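Visit Report: Kakard Border Monitoring Station and the Dantas Reception Center

The visit was arranged through the Flurulville institute as part of its yearly program on ceasefire verification. Access was granted to two sites: the monitoring station at Kakard, which watches the northern half of the line of contact, and the reception center at Dantas, where people displaced from the border villages are housed. The Trornov side of the line was not open to visitors.

We left Flurulville at 7 in the morning. The road to Kakard passes two checkpoints, one run by the army and one by the provincial police. Papers were checked at both, and phones were switched off after the second.

The station occupies a former agricultural school. Its task under the January agreement is narrow. It records violations, passes them to both parties the same day, and keeps a log that either party may inspect. It does not assign blame in public, and its staff have no power to stop or search anyone.

The duty officer took us through the reporting procedure. An observation is entered with time, bearing and estimated caliber. A second observer must confirm it from a different post before it is marked as verified. Unconfirmed entries stay in the log under a separate code. Heavy weapons are to be held at least 9 kilometers back from the line, and most entries concern breaches of that distance or drone flights over the buffer strip.

The main technical complaint was the communications link to Trornov. Messages go over a landline with a radio backup, and the two sides use different map grids. Coordinates are converted by hand. A conversion error last winter led to a protest note over a shell that had landed inside the permitted training area. A common grid has been proposed and is waiting for signature.

Lunch was taken at the station. The afternoon was spent at Dantas.
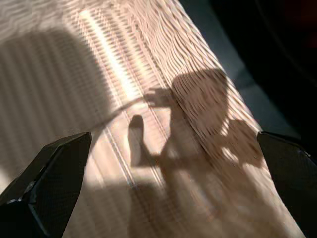
Sunlight on a ribbed surface.

The reception center opened when the shelling was at its worst and was meant to close by summer. It has 100 places, all filled. Admission is handled by the district office, which issues a residence paper valid for two months and renewable without limit. Without that paper a household cannot collect its allowance or enroll children in school.

Renewals are the bottleneck. The district office processes them on the basis of the home address, and three of the border villages have been placed under military administration, so their land records are not available to civil clerks. Applicants from those villages are asked for a sworn statement in place of the record. Practice differs from desk to desk, and a written rule was promised for the next session of the provincial council.

We also asked about returns. The agreement allows daytime crossings into the buffer strip for farm work, with a permit countersigned by both sides. Kakard reports that the crossings themselves are mostly quiet. The difficulty is the countersignature, which Trornov gives in batches and often after the sowing dates have passed.
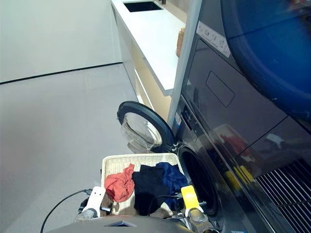 One resident of Dantas told us that the permit for the family's field had arrived twice, each time after it had expired, and asked whether the monitors at Kakard were allowed to log a late permit as a violation. We put the point to the station by telephone before leaving. The reply was that the agreement sets no deadline for countersigning, so a delay cannot be entered.

The institute will raise the missing deadline in its submission on the agreement's renewal, together with the map grid. A second visit, including the southern posts, has been requested. Readers who plan to apply should note that vehicle permits for Kakard are handled separately from personal ones and take longer.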